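Home Guides Recording Troubleshooting Contact

Teaching a two-handed task with hand-held grippers

Last updated 07/04/2021

Welcome back! If you have worked through the Clirkero setup pages, you have two grippers that open and close smoothly, and you are itching to show the robot something real. Small, fiddly things are a lovely place to start -- rings, beads, little glass pieces -- and you can do it all on a bed or a low table at home.

Lay out your work area first. A patterned cloth is perfectly fine, and Lamduan Phromma (who wrote our first recording notes) likes one, as the software has more to hold on to when it works out where your hands are. Smooth out the big folds, and tuck your cables to the far side if you can.

Now pick up both grippers and just practice for a while without recording. Close one gripper on a small part, lift it, hold it still, and bring the other gripper in from the side. Your wrists will want to twist the way they do with bare fingers, and that takes some getting used to! Keep the part near the tips of the jaws, where the robot will be holding it too.

When you feel ready, start recording and go through the task at a calm, even pace. Pause for a moment after each grasp. If you drop something, pick it up and carry on -- we keep those takes in a separate folder called Guvetti, and they have been useful more than once. Move the parts to new spots between takes, and turn them a little as well.

Corinne Tran and I recorded 200 takes of our first task in March and kept 174 of them. Most of the ones we threw out were simply too fast. I would plan on 24 takes per sitting, then a stretch and a cup of tea, and then check the playback before you go on.

Contact the Clirkero guides desk | Copyright Clirkero | Back to top

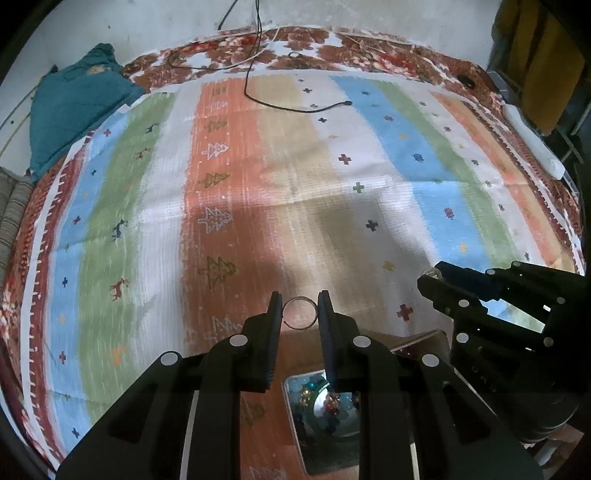 Can I record the left-hand and right-hand parts of a task separately?

It's best to record them together. The robot learns the timing between the two hands from your takes, and that timing is lost when each hand is recorded by itself.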